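生活実習Ⅱ 配布資料 第6回
布を畳む・机の上を整える

日時:4月3日(木)
場所:Maihi棟 窓側の実習机
持ち物:綿または麻の布1枚、筆記用具、前回の記録用紙

1 今回の内容
前回は洗い終えた布の干し方と、しわの伸ばし方を扱った。今回は乾いた布を畳み、机に置くところまでを行う。作業時間は17分。残りの時間は記録用紙の記入にあてる。

2 机の準備
机の上は作業の前に一度片づける。飲み物の容器は机の奥、窓の側に立てて置き、ふたを閉めておく。手前は布を広げる場所として使うので、筆記用具も奥か横に寄せる。木の机は天板に水滴が残りやすい。布を置く前に乾いた布巾で拭く。拭く向きは木目に沿わせる。

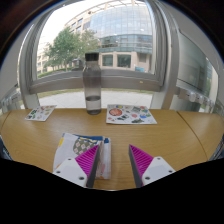

図1 柄物の折り畳み品と、奥に立てた透明なボトル

容器の中身が少なくなると倒れやすい。腕が当たらない位置かどうか、座った状態で確かめること。

3 畳み方
(1)布を裏返しに広げ、四隅を手で押さえて平らにする。
(2)長い辺を半分に折る。縁を先に合わせ、折り山はあとで整える。
(3)もう一度半分に折る。厚手の布はここで角がずれやすいため、内側の層を少し引いて直す。
(4)手のひらで中央から外へ向けてならす。強くこすらない。

縁に色の帯がある布は、帯の線がそろっているかどうかを見ると、ずれがわかりやすい。帯が途中でへこんだり重なったりしていれば、(2)に戻って直す。

4 柄の向き
動物や文字の柄には上下がある。畳み終えたら置く向きを決め、使う人から見て正しい向きになるように回す。鳥の柄なら脚の向きを見れば判断できる。図2の布は、脚が窓の側を向いている。手前に座る人からは逆さに見える置き方である。

シール台紙などの薄い紙類は布の下に入り込みやすい。布から離して、机の奥に置く。 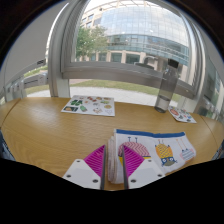
5 記録用紙の記入
次の項目を書く。
・布の種類と縁の状態
・畳んだ回数と、直した箇所
・柄の向き(手前から見て正位置か、逆さか)
・机の上に残した物と、その位置

図は簡単な線でよい。机の縁と窓の位置は必ず入れる。用紙は授業の終わりに入口の箱へ提出する。

6 次回まで
自宅の布を1枚選び、同じ手順で畳んで記録する。次回は引き出しへの収納を扱う。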